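燕麦零食架：一排看上去很健康的盒子

把零食敞开摆上架，据说人会吃得更好。我照做了一段时间，疑问比收获多。

特写｜厨房与储物

这两年的家居版面上，零食已经从柜子里搬了出来。从前它们在橱柜最上层，或者在餐桌底下的塑料袋里，来了客人才倒进盘子。现在它们要站在开放式层架上，正面朝外，同色归一处，像一家很小、很有品位的杂货铺。Prondby的展厅里有整整一面墙这样的布置，标题写的是“看得见的好习惯”。导购的说法是，零食一旦看得见，人就会挑好的吃。

我对这句话一直有保留。看得见的东西确实更容易拿到，这一点不需要展厅来教。至于拿到的是不是“好的”，要看架上放了什么，也要看拿的人是谁，几点钟站在架子前面。晚上十一点的我和上午十点的我，对同一盒东西的判断差得很远。

不过写文章总得先试。我在家里腾出一面墙，装了层架，按展厅的办法重新买了一批东西：谷物麦片、燕麦小点、给小孩带去学校的那种条状零食。买的时候有一种很充实的感觉，好像钱花在了正经地方。燕麦这个词有种奇怪的赦免能力，推车里放薯片，结账时多少会看一眼旁边的人；放一整车燕麦做的东西，背都挺直了。

这种感觉值得怀疑。燕麦是粮食，粮食可以煮粥，也可以做成很甜的点心。包装上写着燕麦，说明里面有燕麦，别的它没有保证。糖浆、油脂、巧克力豆、果酱夹心，都可以和燕麦待在同一个盒子里，相处得很融洽。
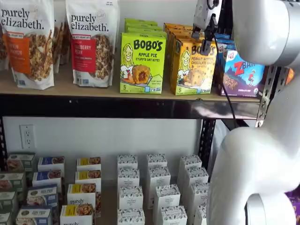
颜色是这类架子上最先说话的东西。在展厅里看久了会发现，所谓健康零食有一套自己的配色：主食类偏白，偏牛皮纸色，字体细而克制；点心类放得开一些，用饱和度很高的绿和黄，再画上一个高兴的人。purely elizabeth的谷物麦片是前一种，白袋子，黑色小写字母，名字后面还跟着一个句点，口味写在橙色或者红色的色块上，往下是成团的麦片。旁边Bobo's的盒子是后一种，青柠绿，一个笑着的金发女人，STUFF'D OAT BITES，苹果派味。两样摆在一起，白的显得讲究，绿的显得好吃，人很自然地会觉得一个是早餐，一个是奖励。可是这个区分是颜色做出来的，我在翻到背面之前，对里面的东西一无所知。

“苹果派”三个字也值得停一停。派是甜点，谁都知道。换一个场合，下午三点有人端来一块苹果派，你会犹豫，会说切小一点。写在燕麦小点的盒子上，它就变成了一种口味，和香草、海盐并列，犹豫这道手续被省掉了。我并不觉得这里有什么欺骗，字就印在正面，印得很大。只是同一个词换了位置，读的人自己放松了。

“团块”是另一个有意思的词。谷物麦片的爱好者很在乎团块，越大越好，袋子正面也总要让人看见。团块好吃，这我承认。可麦片是散的，要让它抱成团，得有东西把它粘住，粘住它的东西多半是甜的，或者是油的，或者两样都有。做过一次家庭版的人都明白：少放糖浆，出炉就是一盘沙子。所以看着那些漂亮的团块时，我想的是粘合剂。这很扫兴，吃的时候我会尽量不去想。

再说那只袋子。立式自封袋是储物界的好学生，能站，能封，正面平整。问题出在打开以后。新袋子挺括地立着，吃掉一半就开始弯腰，吃到剩一个底，它会整个坐下去，把旁边的盒子往外推。展厅里的袋子永远是满的，也永远没有人打开过。家里的架子若要维持那个样子，只有两种办法，一种是不吃，一种是不停地买。

很多家庭不知不觉选了第二种。架子上空出一个位置，看着难受，于是补货。补货的理由已经和饿不饿没有关系了，只是那里应该有一盒绿的。我有一阵子就是这样，冰箱里没有鸡蛋，架上却很齐整。

关于层架本身

说回家具。现在流行的是黑色金属架加浅木色层板，谁家都有一组，Stestier卖得最勤快的也是这一款。侧边立柱上打满了孔，层板可以上下调。我对“可调”两个字的信任有限。装好的头一天，我确实试了三种高度，为此把层板抬上抬下，螺丝掉了一颗在踢脚线后面。从那以后再也没有调过。那些孔就一直在那里，提醒我还有别的可能，顺便积灰。

金属前沿倒是有用，至少袋子不容易自己滑出来。它的毛病是显脏。黑色亮面的横梁，手一碰就有印子，抓过花生酱点心的手更不用说。浅木色的板面反过来，藏得住碎屑，藏得太好了，你以为很干净，拿抹布一推才知道前一个月吃过什么。

层板的深度是另一桩悬案。窄了放不下盒子，宽了后面就成了仓库。展厅的布置一律很浅，每样东西前后只有一两件，一眼见底。家里很少有人买得这么节制，碰到促销就成摞搬回来，前面一盒站着当门面，后面一摞躺着。门面永远是新的，后面那摞是什么时候买的，得伸手进去摸。

我摸过。摸出来的东西里，有一包麦片已经开了封，夹子还夹着，就在另一包同样口味、也开了封的后面。两包都软了。这种事在柜子里会发生，在开放架上照样发生，可见“看得见”也有它的射程，射程是一个袋子的厚度。

杂志和展厅最喜欢说的是“先进先出”：新买的放后面，旧的往前挪。超市理货员每天这么做，那是他的工作，有工资。回家的人一手拎着菜，一手在找钥匙，把新买的往前一推就去洗手了。我试着坚持过两个星期，坚持的方式是把所有东西都拿下来，重新排一遍，每次都很有成就感，也每次都顺手吃掉一个。

还有一个没人愿意在展厅里谈的问题，就是光。开放架当然要放在采光好的墙上，拍照好看。可坚果和油脂都不喜欢光，也不喜欢热，谷物麦片里偏偏两样都有。带核桃、碧根果的那些，放在朝南的窗边，过一阵会有一股旧油漆似的味道。包装上通常会建议放在阴凉干燥处，这句话印得很小，和整面墙的布置思路正好相反。我们家那面墙，下午有两个钟头是晒得到的。我后来挂了帘子，挂上帘子以后，它其实就是一个没有门的柜子。 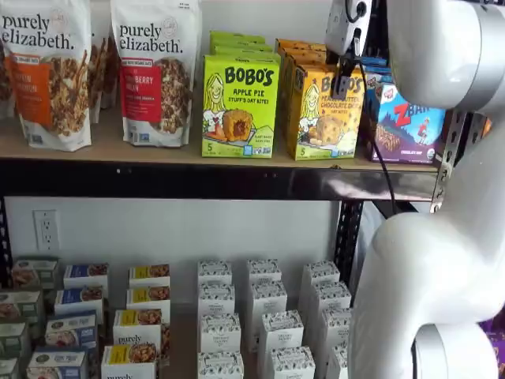

罐子救不了谁

每一篇讲厨房收纳的文章，到了中间都要拿出罐子。透明的，方的，竹盖，贴一张手写标签。Mitano那一套我买过，盖子里有一圈硅胶，按下去会“噗”地一声，很让人满足。为了这一声，我把麦片、坚果、果干全倒了进去，袋子压平丢掉，架上顿时安静了。

然后问题来了。袋子丢了，保质期也就丢了。配料表、过敏提示、每份多少克，统统丢了。我面前是一排好看的、没有身份的棕色颗粒。家里来了一位对坚果过敏的小客人，问这罐里有没有碧根果，我凑近了看，看不出来，只好全部不给。那个下午他吃的是白米饭和黄瓜。

标签也解决不了什么。我见过有人在标签上写“早餐”，写“能量”，写“小确幸”，没见过有人写生产日期。就算写了，下一次续装时，旧的还剩一个底，新的直接倒在上面，日期算谁的？罐子底部那一层东西，有的人家恐怕已经养了好几年。

分量也在罐子里变得含糊。袋装麦片吃到一半，手上是有数的，袋子轻了，瘪了，会响了。罐子不会瘪。我拿秤做过一回对照：早上把一罐放上去，去皮，显示435克，全家各自舀了早餐以后再称，少掉的那部分如果按袋子上印的“一份”来算，我们家突然多出来好几口人。平心而论，那个“一份”本来就小得不近人情，倒在碗里只盖得住碗底，像是有人洗碗没洗干净。可至少袋子上印着它，让人吃第二勺的时候心里有点数。

盒装点心在这方面反而老实。一枚一枚，独立成形，吃了几枚就是几枚。把它们拆出来码进抽屉盒，是我最不理解的一种收纳。外盒本来就是收纳，有四个直角，能叠，能站，印着口味。有人嫌绿的黄的太吵，要全部换成米白色的盒子，再贴标签注明哪个是绿的、哪个是黄的。

我承认颜色吵。绿盒子和金黄盒子并排站着的时候，旁边那几个白袋子就显得很沉默，视线一定先落在黄的上面。可吵有吵的用处，小孩不识字也知道绿的是苹果派，黄的是花生酱巧克力豆。换成米白以后，每个盒子都要打开看一遍，打开了自然就要吃。

Tô的做法我倒有几分佩服。那是一家小店，卖咖啡，兼卖一点干货，所有的东西都留在原包装里，连牛皮纸袋上的皱褶也不去抚平。店里的架子谈不上好看，高高低低，缺了就缺着，空位上什么也不摆。我问过能不能把空的地方补满再拍照，店里的人看了我一眼，说卖完了就是卖完了。那篇稿子后来没有登。

谁在架子前面

所有关于零食架的讨论都假设有一个理性的成年人，从容地走过去，在一排选项里挑一样。我们家的实际情况是，最常站在架子前面的人个子最矮。

开放架有一条公认的规矩，叫“孩子的放在孩子够得着的地方”，据说可以培养自主。自主确实培养出来了，第一天就培养出来了。之后的问题是晚饭。孩子自主地吃过两枚燕麦点心，对青菜就没有什么想法了，而大人又很难发火，因为架子是大人装的，规矩是大人定的，盒子上还写着燕麦。

于是有了第二条规矩，叫“每天选一样”。听起来很民主，执行起来像海关。选好的能不能换？换了的能不能退？咬过一口发现不喜欢，算不算选过？掰开一半给弟弟，弟弟那一半算谁的？我在厨房里处理过的争端，比在办公室里多，而且没有一桩留得下书面记录。

第三条规矩是把东西放高。放高以后，孩子学会了搬椅子。

也有家庭觉得这套办法好用，我问过一些，回答的共同点是家里的零食本来就少。三四样，吃完再买，放哪儿都行，放鞋盒里也行。这大概说明起作用的是那个“少”字，跟层架关系不大。可是“少买一点”没有办法摆成一面墙，也没有办法开展厅，所以你很少在家居版面上读到它。

大人的部分同样经不起细看。我以前在家办公，架子就在去接水的路上。柜门还在的时候，吃东西需要一个决定：站住，开门，看，拿，关门。柜门没有了，这几步并成了一步，有时连这一步都不算，手自己去的。我回到桌前才发现嘴里有东西。这样吃掉的都是架上最体面的品种，燕麦、坚果、果干，说给谁听都不丢人。可体面的东西也是要消化的。

有读者会说，那总比薯片强。也许吧。我愿意相信在很多情况下是强一点，强多少要看具体哪一袋、吃了多少。我不肯接受的是这个句式本身。“总比薯片强”让薯片成了唯一的参照，只要比它好一些，别的都不必问了。没有人拿燕麦点心去比一只苹果，比一碗真正的粥。比粥的话，它就要吃亏了，又甜又贵。

说到贵。开放架上的东西因为要示人，会不自觉地往上挑。同样是麦片，柜子里可以放大袋的散装货，架子上就想放包装好看的。我翻过那几个月的记账本，光零食这一栏就多出了1000多块，里头还没有算罐子，也没有算架子本身。我没有长胖多少，也没有变得更健康，墙倒是好看了一阵。

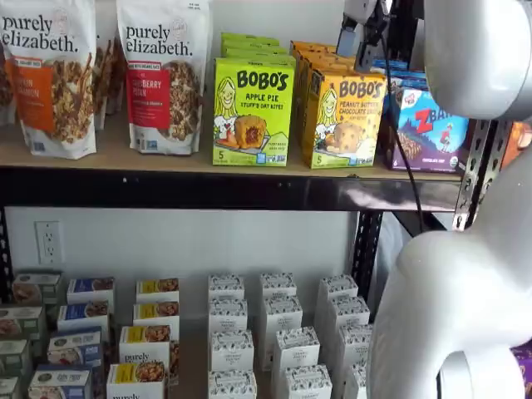 选购与摆放

如果读到这里仍然想装一组，我不拦着，我自己那组也还在墙上。下面是用下来觉得值得留意的地方，有些和展厅讲的相反。

先量最高的那一件，再定层板。通常是立式袋最高，盒子侧过来总能塞进去，袋子不行，折了腰就站不住。上面还要留出一只手的余地，袋子是从上面抓的，卡得太紧，每次都要先把它放倒再拖出来，拖的时候前面那盒跟着掉。

袋子靠边，盒子居中。袋子软，需要有东西给它靠，最好一头是立柱，一头是盒子。像那种白色麦片袋放在最左端、绿盒和黄盒紧接着、Z Bar的紫蓝色盒子再往右的排法，就比袋子和盒子穿插着来要稳当，抽走一盒，旁边的也不至于一起倒。至于颜色是不是渐变，随它去。

同一样东西不要超过前后两层。第三层就算存货，存货应该去柜子里，关上门。我知道促销的时候很难做到，那就把促销的那部分直接放进柜子，不要先在架子上过一遍。

口味相近的不要挨着放。麦片尤其如此，同一个牌子的袋子长得几乎一样，差别只在一块橙的、一块红的，早上没睡醒的时候，蔓越莓碧根果和肉桂的完全可以拿错。拿错本来不要紧，要紧的是把两袋都打开了。中间隔一个盒子就好得多。

带坚果的避开直射光。做不到的话，开封以后就放冰箱门上，不好看，但味道能多撑一阵。自封条上沾了碎屑就封不严，封之前用手指抹一下，再从一头慢慢捏到另一头。外加夹子的作用主要在心理上，我用了很久才承认。

原包装留着。实在想用罐子，就把袋子正面和印着日期、配料的那一块剪下来，塞在罐子后侧。旧的没有吃完不要往里倒新的，罐子洗了要干透，潮气比虫子来得快。Mitano那种硅胶圈要拆下来单独洗，里面的那道槽，我第一次拆开时后悔吃了早饭。

看背面，按一百克那一列看。每份的那一列各家不一样，拿来互相比较意义不大。再看配料的前几位，看糖换了几个名字出现。糖浆、枫糖、椰糖、蜂蜜、浓缩果汁，来历各有各的动听，进了嘴里是一家人。正面写的那些形容词可以不看，有机是种植和加工的事，跟甜不甜没有关系。

小孩的那一格，想清楚再给。我现在的做法是那一格里每天只放当天的量，其余的在柜子里。这样做很麻烦，每天早上要开一次柜门，孩子也早就知道柜子里有什么。争端少了一些，没有绝迹。

横梁每周擦一遍，用微湿的布，擦完立刻再用干布走一遍，不然水痕比指印还明显。板面上的碎屑先吸后擦，直接擦会推到立柱的孔里去，推进去就只能用牙签了。

承重按说明书打个折扣。零食不重，重的是后来陆续加上去的东西，瓶装水，油，别人送的蜂蜜。我那组上层还是平的，下层中间已经能看出一点弧度，Stestier的客服说属于正常范围，并问我要不要加购一根横撑。我还没有回复。

空着的位置就让它空着。我家架上现在就缺了一块，原来是放花生酱口味的，吃完有一阵子了。路过的时候还是会看一眼，想着下次去超市要不要带一盒，到了超市又想起冰箱里没有鸡蛋。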